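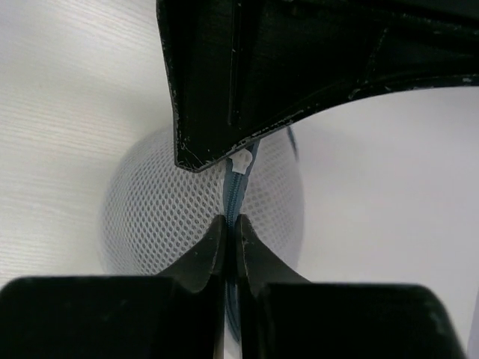 White mesh laundry bag.

Frequently asked questions

What is Stastora?

Stastora is a catalogue of film and television tie-in paperbacks, mostly science fiction, with an emphasis on covers. We record printings, title logos, spine colours, cover prices and other details that help you tell one copy from another. The catalogue lists 1,306 printings at present. It is a reference site and does not sell books.

What counts as a tie-in?

Any paperback published to go with a film or series: novelizations, original novels using the same characters, photo books with story text, and script books. We also list novels that existed first and were reissued with a film cover. Comics, magazines and colouring books are outside our scope.

Why do you list the same book several times?

A book can go through many printings, and the cover often changes along the way. The first Skilbridge novelization has 14 entries. On some the logo is foil, on some it is plain yellow, and on two the subtitle is missing from the spine. If we merged them you would not be able to find your copy.

How do I tell which printing I have?

Start with the copyright page. Many publishers used a number line, and the lowest number showing is usually the printing. If there is no number line, look for a list of printing dates. Check the cover price as well, and the code on the spine or back cover. A book club copy will often have no price at all. If these do not agree with each other, send us what you have and we will look into it.

Are Jang editions covered?

Yes. Jang licensed several series for overseas sale and commissioned new cover paintings for some of them. They are listed under the original title, with the word Jang in the edition field. Be careful with the later ones, as Jang sometimes put a new cover on an old block of pages, so the copyright page will give an earlier date than the cover art.

My copy has a different logo from the one on the poster. Is it a misprint?

Probably not. Publishers had to send covers to the printer months before a film opened, and they worked from whatever logo the studio had supplied. When the studio changed its mind, the books kept the old one. Later printings may or may not have been corrected. We use the term “early logo” for these and do not treat them as errors.

Is an early logo worth more?

Sometimes, but we do not give values. Condition matters a great deal, and a common printing with an early logo is still a common printing.

How do I submit a cover?

Use the submission form and attach the front, back and spine as separate files. Please add the copyright page if you can. We do not need the whole book, and please do not post books to us. New entries are usually checked within 5 working days, longer in July when most of us are away.

Should I scan or photograph?
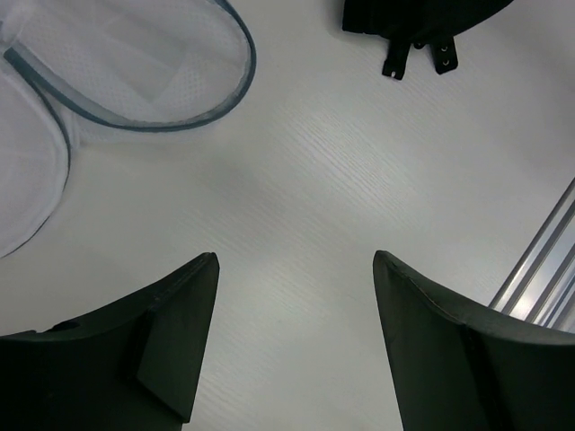
A flatbed scan is best for the front and back covers, at 300 dpi or better, with any colour correction turned off. Foil logos are the exception. They tend to scan as black or brown, and a photograph will show the colour more truthfully. Use indirect light and watch the surface the book is lying on. A white tabletop with a bit of shine, such as the one shown here, reflects a bright patch across the middle, and the same light will wash out a glossy cover. Move the lamp to the side or lay down a sheet of grey card. The faint wood grain does no harm, as we crop to the edges of the book.

Can I clean a cover before scanning it?

A dry, soft cloth is fine on a glossy cover. Do not use water or a household cleaner, and leave price stickers alone if they resist. We would sooner have a cover with a sticker than one with a torn corner. We also list stickers when they were put on by the publisher or distributor.

How should I store tie-in paperbacks?

Upright, out of the sun, and not packed so tightly that you have to pull them out by the top of the spine. Red and orange spines fade first. Plastic sleeves are useful for handling, but leave them open at one end.

Can I use your scans on my own site?

You may use up to 6 with a credit and a link. For more than that, write to us first. Cover art remains the property of whoever holds the rights, and we cannot grant permission on their behalf.

Will you be at the Stevbridge book fair?

We usually have a table there – look for the green sign near the side entrance. Bring anything you would like identified. We keep a printed list of missing spines at the table, and a quick phone photo is enough for those.

I found a mistake. Who do I tell?

Use the correction link at the bottom of the entry. Give the entry number, and say whether you have the book in hand or are working from a listing elsewhere.

Page last updated 1 January 2022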